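Workshop notebook, Stuvthorpe bindery and print room
Entry for Sunday, January

Subject: trial of the Welier coating on playing card stock, second batch.

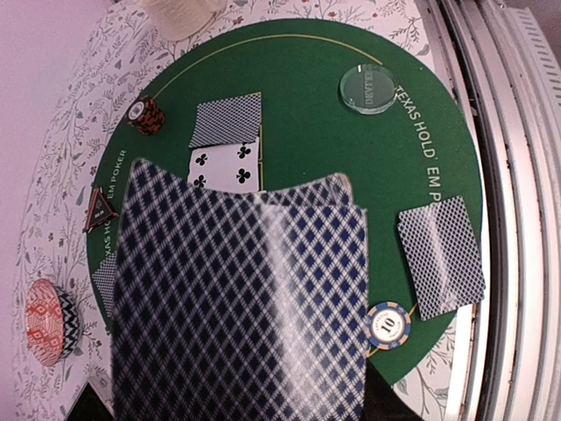 1. Stock and conditions
Sheets were taken from Rondov lot 2858 and left in the cutting room overnight. The coating was applied in two passes, with 26 minutes between them. Sheet 13 was set aside on account of a crease at the gripper edge.

2. Cutting
The guillotine was set to the usual poker size. Corners were rounded on the Šindelář punch, whose left die continues to leave a slight burr — regrinding has been requested.

3. Handling
Cards from the first pile slid evenly when dealt on felt. Those from the second pile tended to cling in pairs after shuffling. The coating weight should be checked before any further sheets are cut.

4. Outstanding
Colleagues are asked to enter bend test readings on form 623 and to keep the two piles apart. The drying rack by the sink remains out of use.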